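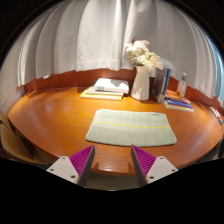 Folded towel on an oval wooden table.

We use cookies to remember your settings. Accept | Decline

Prolarcombe cabinet hardware listings

README

Product listings for small cabinet and furniture hardware – hinges, shelf pins, drawer slides, door catches and casters. The text comes from the supplier sheets of two sellers, Erora and Benavides, and is stored in one shared layout. Maintained by Hafþór Hjaltadóttir.

Contents

listings.csv has one row per product. Pack sizes are in packs.csv, joined on item_id. The units folder holds the conversion table for inch and metric sizes. Supplier sheets are not included.

Main fields

item_id: text, stable between releases
title: the seller's title, unchanged
short_title: the title cut to 200 characters at a word break
category: one of 12 values, listed in categories.txt
finish: as given by the seller, lower case
size_mm: number, blank if the seller gives no size
pack_id: links to packs.csv

How the data was cleaned

Titles that repeat the same phrase were left alone in title and trimmed in short_title. Sizes such as 1-1/4 in. were converted to millimeters. Exact duplicates from the same seller were merged, but the same product sold by both sellers keeps two rows. Prices were dropped.

Known problems

Drawer slides are sometimes sold as a single side and sometimes as a pair, and the Benavides sheets do not always say which. Check pack_note before you compare them. "Bronze" and "oil rubbed bronze" are kept as separate finishes. In 8 rows the size is the package size – these have size_flag set to 1.

Loading

Files are UTF-8 with commas and a header row. Read item_id as text or the leading zeros will be lost. The Skiltura importer takes the files as they are from version 4 on.

Changes

Fri 28 August: caster rows added, size_flag added.
Next release is planned for December.

Corrections

Send the item_id and the seller's wording. Fixes go into the next release.

Contact | © Prolarcombe | Back to top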